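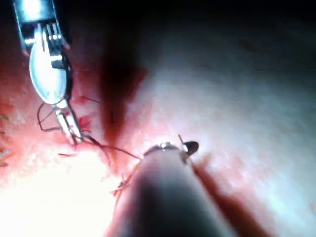

Notebook, September — thread handling, and the chores question again

Started 7:40. Two arms, needle driver on the right, grasper on the left. Control build is the Antoniuk branch, no local edits. Wrist view and fixed view both logging. 2,117 log segments on disk from before this block, of which 1,028 are labeled by phase (pick up needle, orient, drive, pull through, wrap, tie, cut). The rest are still waiting for labels and should not go into any plot.

Background for anyone reading this later. Stollar asked for a written position on whether the same controller could be pointed at household and shop-floor chores: mending a seam, sewing a button, tying off a cable bundle, bagging small parts. They have a sewing cell at Dreteck that still needs a person at each end of it. My working position is that knot tying is a fair stand-in for the hardest ten seconds of those jobs. Thread goes slack, changes shape, sticks to things, and hides behind the tool. A dish or a box does none of that.

Notes on the phases, in the order I care about them.

Needle orientation. Still the slowest phase. The driver has to hold the needle at a usable angle before the tip goes anywhere near the edge of the cut, and a small error in the grip turns into a large one at the tip. Glare off the metal makes this worse in the fixed view. The pose estimate jumps when the highlight moves along the needle. I have tried masking the brightest pixels and it helps a little, at the cost of losing the tip now and then.

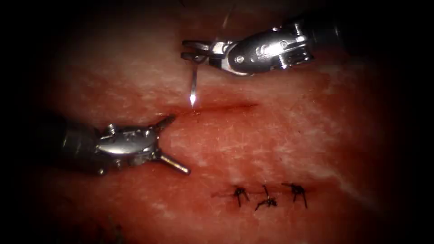

The second thing is what the free arm does while it waits. In the current build it parks with the jaws open, near the work. That is good for response time and bad for visibility, as the wrist housing covers a fair amount of the surface. A person sewing on a button moves the idle hand out of the light without thinking about it. We would have to write a rule for it, or collect enough labeled segments that the rule comes out of the data. I prefer the second option but it will not be ready this month.

Slack. The thread model assumes a smooth curve between the two tools. With low tension this is close enough. With a loop beside the jaw it fails, and the planner treats the loop as two separate strands. Flasano had the same fault on their cord-winding bench and fixed it by pulling everything tight before each move. We can't do that on soft material. A shirt would pucker.

Tying. Knots on the lower line are usable for judging spacing. Tail length is uneven and I have no number for it yet. Need a ruler in view or a calibrated crop.

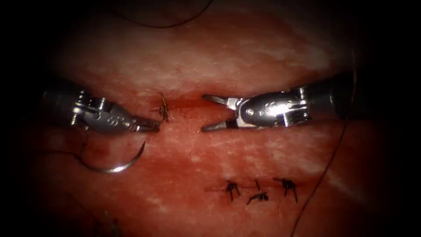

Fixed view: single knot between the tools, row of three below, needle down at lower left.

Needle parking is an open item. Putting the needle down is cheap, finding it again is not, and the attached thread can end up anywhere. A home sewing task would have the same problem with a patterned cloth under it.

Answer for Stollar, draft:

Mending and buttons — no. Needle pick-up and slack handling both need work first.
Cable tie-off — maybe, with a fixture and stiff cord.
Bagging parts — yes, but it does not need this hardware and a cheaper arm would do.

To do
Rerun needle orientation 5 times at reduced light, then 5 at the current setting. Same start pose.
Move the idle arm's park position back and check that the reach still clears.
Split the "wrap" label into first throw and later throws.
Ask Dreteck what thread weight they run.

Stopped at 11:15, disk nearly full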